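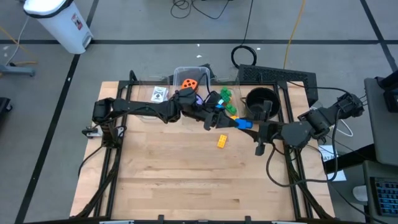

4. Sorting the small parts

Work on the Kilero tabletop with the three clear bins lined up along the far edge. Leave the near part of the table bare so that loose pieces are easy to spot against the wood grain.

4.1 Pick up the toy bricks one at a time and place each in its bin. Green pieces go in the right bin.

4.2 Check the bare wood for strays. A yellow-orange brick is close in color to the boards and is easily missed.

4.3 Keep cards and packets in the left bin, flat side down. Do not put bricks on top of them.

4.4 Larger blocks go in the middle bin. Stop when the contents reach the rim.

4.5 Leave the black pot at the back, to the right of the bins. It is for mixed pieces that you have not sorted yet.

Note: The bins are not fixed to the table. If one slides, line it up again before you go on - a gap between two bins will catch small pieces.

Note: Pavura replacement bins, size 78, fit the same space. Size 75 bins are too short for the lids.

Caution: Small parts. Choking hazard. Keep bricks and blocks away from children under 3.

Caution: Do not wash the bins in a dishwasher. Use warm water and mild soap, and dry them fully before refilling.

5. Putting the bins away

5.1 Close each lid until it clicks on both sides.

5.2 Stack no more than 3 bins. Put the heaviest one on the bottom.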